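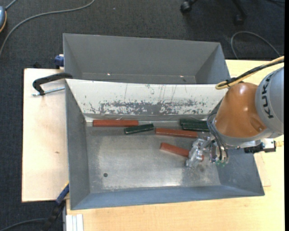

Budgeting for a second bin picking cell - what am I forgetting?

Forum: Cells, tooling and integration
Started by stildale_mick

stildale_mick wrote:
Need a number in front of the finance lot by end of November and I've got a half finished spreadsheet and a headache. We have one arm picking bars out of a bin now, trial setup, bin clamped to a bench, bars go in any old how. It's done enough that they want a proper one on the floor at the Stildale site. My lines so far:

arm and controller
gripper + spare fingers
vision
stand or pedestal
bins
guarding
integrator days
training

Quotes in from Rukwood and Prindell. Prindell is cheaper on paper but leaves out guarding and half the install. Rukwood put everything in one lump and won't split it. What do people forget? Quick answers fine, I'm doing this between other jobs.

tallow_brook wrote:
Spares. Put in a separate line for spares and make it bigger than you think. Fingers, fittings, hoses, a spare valve. Our first year the arm itself cost us nothing and the little air fittings cost us days. Not money, days. Couldn't get the right size locally and it sat there.

Also cable management. Look at yours, cable looped over the wrist and a bunch of hoses down the side. Fine on a bench. On two shifts reaching into a deep bin all day, get a proper dress pack quoted. It's always an "option" and always should be in.

jenquill wrote:
Second the dress pack.

Other one is bins. People spend all the money on the arm then use whatever bin is lying about. Your back panel has lost a good bit of its coating, what's doing that? Bars or gripper? If it's the gripper you want to know before you buy another one.

stildale_mick wrote:
Bit of both I think. Bars get tipped in from the far side, and yes, the fingers have touched a wall now and then. Didn't think of bins as a wear item. Adding a line.

oddsocks_ps wrote:
going to be the awkward one. do you need a second arm at all? bars are a regular shape. a vibratory feeder or even a step feeder with a simple pusher would present them one at a time, no vision, no clever gripper. fraction of the price and any fitter can mend it. bin picking is what you buy when you cant control how the parts turn up. can you control how they turn up?

stildale_mick wrote:
Sort of no. Mixed colours in the same bin, and the mix changes. And the finish marks if they rattle. Tried a tray feeder ages ago, rejects went up, everyone hated it.

oddsocks_ps wrote:
mixed colours isnt a reason, you sort after. marking is a fair reason. still get one feeder quote so you can show you looked. finance will ask. mine did

jenquill wrote:
Disagree a bit, sort after means another station and another camera so there goes your saving. But agree on getting the quote. Costs you an email.

Paquette_Rob wrote:
Declaring an interest, I work for Paquette, we integrate this stuff, not pitching.

Things customers leave off, in no order:
- floor. Is it level, will it take the pedestal bolts, who drills it
- risk assessment as its own cost, and someone's time to sit in on it
- getting the old stuff out of the way
- part presentation at the OTHER end. Where do the bars go? Lot of quotes stop at the gripper opening
- fixed bin location. Clamps to a table are quick for trials but on the floor somebody swaps bins every shift, so you want dowels or a nest and a sensor that says bin present
- the corners. Bars up against a wall or lying side by side are the ones you'll be paying integrator days for. The middle of the bin is easy, everyone demos the middle of the bin

Ask both suppliers, in writing, what they class as an empty bin. If the answer is "a few left in the corners" then somebody is clearing that by hand and that's a labour line.

stildale_mick wrote:
That last one is gold. Pretty sure Rukwood's quote says "nominal emptying" which I read straight past.

tallow_brook wrote:
Ha. "Nominal".

k_lumbantobing wrote:
Kartini Lumbantobing here, I do the capital requests for our place so seeing this from the other side. When I get one of these the first thing I look for is what happens in year two. Support contract, software licence renewal, calibration visits. If it isn't there I send it back. Seperate sheet for one-off and for yearly, please, whoever reads yours will thank you.

Also put down what you are NOT buying. Two lines at the bottom, "excluded: compressed air drop, network point". Otherwise it comes up in the meeting and you look like you missed it.

stildale_mick wrote:
Air drop!! Missed it. Our bench one runs off a line teed from next door. There's nothing where the new one's going.

oddsocks_ps wrote:
there you go. air drop plus a regulator plus someone to run the pipe. and check the compressor has anything left in it at peak

jenquill wrote:
What did Prindell put for integrator days? Ours said 4 and I laughed at them on the phone.

stildale_mick wrote:
Exactly 4. Rukwood won't say, it's in the lump.

Paquette_Rob wrote:
For a copy of a cell that already runs, same part, same gripper, same bin, 4 isn't mad. For what you have, trial bench to production floor, it's not a copy. Different bin fixing, different lighting, guarding to tie in. I'd want a lot more in there, or a day rate agreed up front so you're not haggling when it's late.

tallow_brook wrote:
Not sure I agree Rob. If he's got a gripper that works and picks that are proven then most of the hard bit is behind him. Integrators always find more days.

Paquette_Rob wrote:
We do, because customers always find more bin.

tallow_brook wrote:
Fair enough. Get the day rate either way.

stildale_mick wrote:
Day rate from Prindell just landed: £812 plus travel. Travel not stated, obviously.

jenquill wrote:
Ask if that's a programmer or "an engineer". We paid full rate for a lad who'd come to carry the toolbox.

oddsocks_ps wrote:
and ask about staying with the same make of arm. you've got a KUKA on the bench. if prindell are quoting something else because its cheaper, thats two pendants, two sets of training, two lots of spares. might still be worth it but it needs a line

stildale_mick wrote:
They are quoting something else. Rukwood are like for like. So that narrows the gap. Have two people trained on the current one and they'd riot.

k_lumbantobing wrote:
Put the retraining in as hours off their normal job as well as the course fee. Course fee is the small part of it.

Contingency, what have you got?

stildale_mick wrote:
Er. None. They strip it out.

k_lumbantobing wrote:
Then don't call it contingency. Name the risks and put a sum against each one. Corner picks, extra days, bin liners, whatever. I can strike out a lump without thinking. I have to argue with a named thing.

jenquill wrote:
Stealing that.

stildale_mick wrote:
Right, sheet now has 37 rows, started with a handful. Going back to both with 3 questions:

1. what counts as an empty bin, and who clears what's left
2. day rate, who turns up, travel included or not
3. dress pack, spare fingers and fittings as priced lines, not options

And a feeder quote to keep oddsocks happy. Guarding I'm getting done locally, our fabricator did the fence round the saw and it's decent.

Paquette_Rob wrote:
Check who signs off the whole cell if the fence is someone else's. Rukwood may not want to put their name to it. Sort that before you take it out of their scope.

stildale_mick wrote:
Bugger. OK, 4 questions.

oddsocks_ps wrote:
lead times too. ask for the date in the quote, and what starts the clock, order or deposit

tallow_brook wrote:
Post back when you've got the replies, I've got one of these to write for spring and I'd rather copy yours.

stildale_mick wrote:
Will do. Prindell have come back on the travel already, charged from their depot, door to door. Rukwood say they'll split the lump if I send them a list of headings, so that's going over tonight with the air drop and the bin nest on it.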